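6 de abril de 2021

Jornada en Hallodholm, con Ailbhe Gallagher. Asunto: si dos brazos sirven ya para doblar ropa. Programadas 30 repeticiones con tela gris de raya fina, sobre tablero blanco. Iluminación lateral, sombras largas; conviene corregirla.
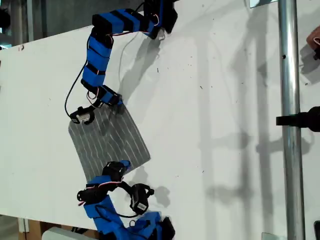
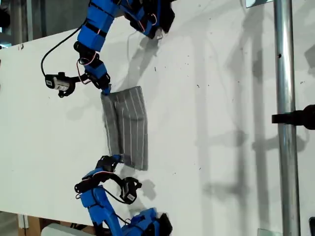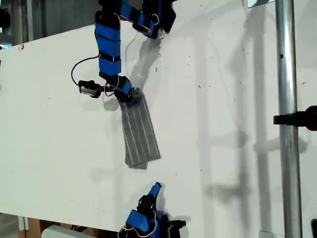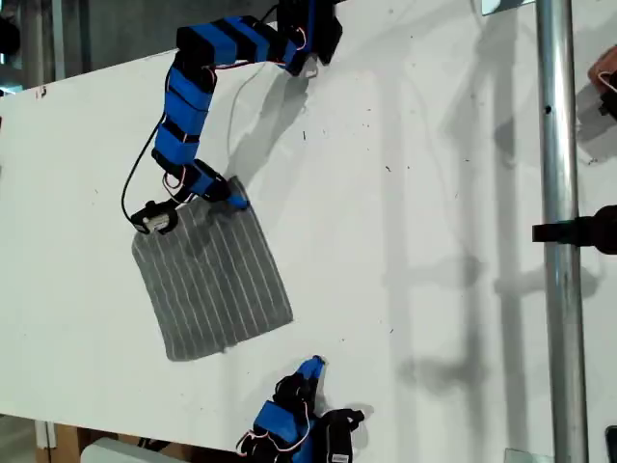

La tela lisa y aislada es el caso fácil. Sacarla de un cesto revuelto, buscarle el borde y orientarla sigue sin resolverse. Gobnait Kavanagh calcula 5 años para un uso doméstico; me parece optimista. Para el taller de Jilldale, con piezas iguales, lo veo más cerca.

Pendiente: revisar la holgura de las muñecas y bajar la velocidad un 15 %.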